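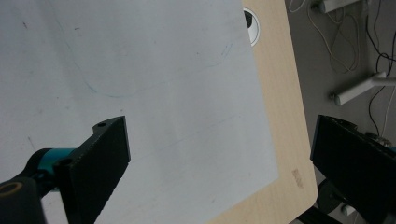

4.2 Flat Things, Round Things, and Other Insults

Household chores are easy to list and hard to grade. We followed the Prustance protocol, which passes a chore only if a tired adult would not redo it afterward. Of 1,481 attempts, 1,119 involved thin or flat objects, and 536 of those passed. Suqin Jiang, who wrote the grading sheet, considers this encouraging. Her coauthors are still thinking about it.

Paper was the humbling case. A sheet lying flat on a tabletop offers two fingers almost nothing to hold, and the policy's favorite answer was to press down on it with great conviction. People slide a sheet to the table's edge and pinch the overhang, usually while talking about something else. The Flenus policy learned the slide in July and then applied it to everything, including mugs.

Round objects failed in more interesting ways. A wide cylinder fills the view from the hand, so the planner loses sight of whatever lies past it at the moment it most wants to know.
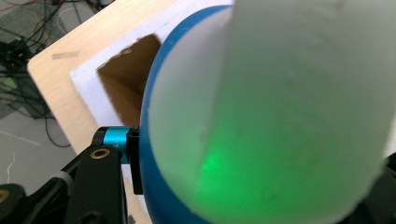 Figure 4. Frosted tube at close range, with a green glow inside and a blue rim behind it.

Translucent walls add a second problem, in that depth estimates land on the surface, inside it, or somewhere past it, depending on the light. Pichit Saengthong's fix was to trust contact over vision for the last stretch of the approach. It helped, and it was slow – the first 100 trials with it took us well past dinner. Whether a machine this careful can be said to do chores yet is taken up in Section 5, where we mostly say no.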